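Fri 4 November

So we've been in Petchrat for six months now (we landed in May with two suitcases each and a very angry cat) and I've finally stopped converting every price in my head. Well, nearly. I still did it today at the bakery and then felt silly, it's a bread roll.

Big news is the residence cards came! Four trips to the permit office on Drokness Street, and the last one took all of ten minutes. The woman at the window slid them across, told me my photo was awful, and wished me a nice weekend. I'd packed a sandwich and a book. I ate the sandwich on the steps anyway, in the sun, feeling very official.

The fee was 1152 altogether, which hurt, but that covers both of us and we don't have to renew for two years. I'm putting it here so I'll remember when the next one comes around and I start grumbling that it's gone up.
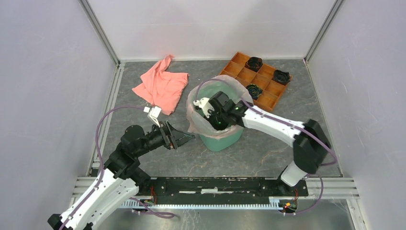 *Orange tray, pink cloth, green bin.*

Met Darlene Caron for coffee afterward at Billar, the place with the wobbly stools. She's been here forever and she says the first winter is the one that gets you - it's not so much the cold, it's the dark at four in the afternoon. Her advice was to join something, anything, and go even when you don't feel like it. She sings in a choir in Dendik and says I'd be welcome. I can't sing! She says half of them can't either. I said I'd think about it, and she wrote the tram number on my napkin, so I guess I'm going.

Things I still miss: decent peanut butter, knowing which line to stand in, small talk with strangers. I tried chatting to a man at the tram stop last week about the fog and he moved down the platform. Things I don't miss: driving. I haven't sat behind a wheel since we got here and my shoulders feel about ten years younger.

Called Mom tonight to tell her about the cards. She wanted to know if that means we're never coming home. I said no, Mom, it means we can get a library card. She's thinking of visiting in spring if her knee is up to it, so I need to look into a bed for the back room - the air mattress has a slow leak and I wouldn't wish it on anyone.

Tomorrow: library, then the hardware store for weather strip for the kitchen window.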